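How I Record Pick-and-Place Examples Inside a PC Case

6 May 2022
By Manaia Mudgway

14 shares | 9 comments

So you've got an arm, a wrist camera and an old desktop, and you want to teach a policy to work inside it. Great! I spent most of March doing exactly this for the Halliday set, and I threw out a lot of recordings before I got the routine right.

First, bolt the case down. I used two clamps and a rubber mat, and I still turn the case a little between batches so the model doesn't learn one angle by heart (mine did, the first time, and it was hopeless after a nudge).

Next, pick one short task and write it down in a single sentence. "Go to the processor socket with the fingers closed, stop, back out." That's plenty for one episode! Drive it slowly, and keep the wrist view on the target as you come in.

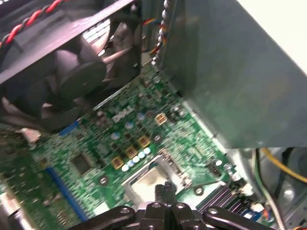 Watch out for wires. I leave them in, because real cases are full of them, but I shift them by hand every few episodes and start the log again. Shiny metal is the other headache. If your lamp blows out the view, move the lamp before you touch the exposure.

Then keep your flubs, but label them. My Prostcombe folder has 401 episodes: 92 are marked as misses, and they've been handy for training the checker. I name the folder after the case, then add the task and the operator's initials.

Last thing, play back every tenth episode before you pack up. I once skipped that and lost a whole evening to a stuck timestamp. Next time I'll get into memory sticks, which are a real pain with narrow fingers!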